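Leave the back door open

We spent almost 11 weeks choosing windows for our house in Ullik, and I now think we cared about the wrong thing. What changed how we live there was the back door.

Home magazines treat the door to the yard as a leftover. The money goes to the kitchen island and the big fixed pane with a view. A fixed pane lets you look at a tree. A door lets you go and sit under it, and you will do that far more often if it takes two steps and no shoes.

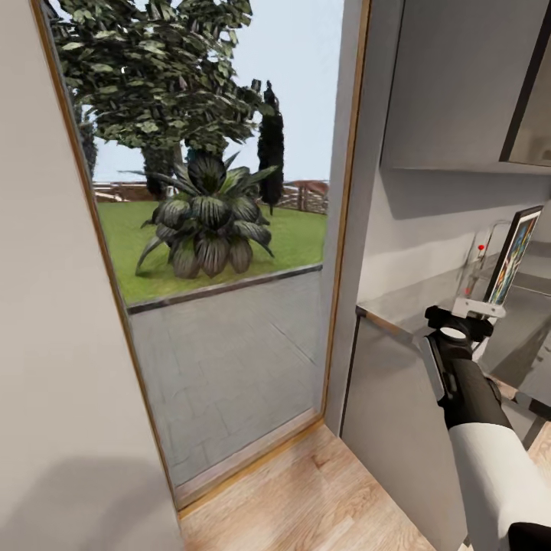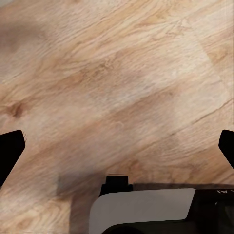
My neighbor Hinata Kobori says an open door lets in flies, pollen and the noise from Katayama Road. She is right about all of it. We sweep more than we used to. In June I would still rather sweep than run the air conditioner until supper.

Builders could help. The plans I have seen put the yard door behind the laundry, or down 3 steps with no landing. Put it where people already walk – next to the table, or at the end of the hall – and keep the sill low. A screen costs little. If the budget is tight, drop the skylight first.

Children and old people gain the most. My father goes outside every evening now. At his last apartment he had a balcony with a heavy sliding panel, and he went out on it maybe once a month.

Comments (2)

Itsuki Sekiguchi
Agree on the sill. Ours is too high and I trip on it every Wednesday with the trash.

javelby_446
Fine until you own a cat.

Related
Do you need a mudroom?
Kidstead: a street without fences
Shade trees for small lots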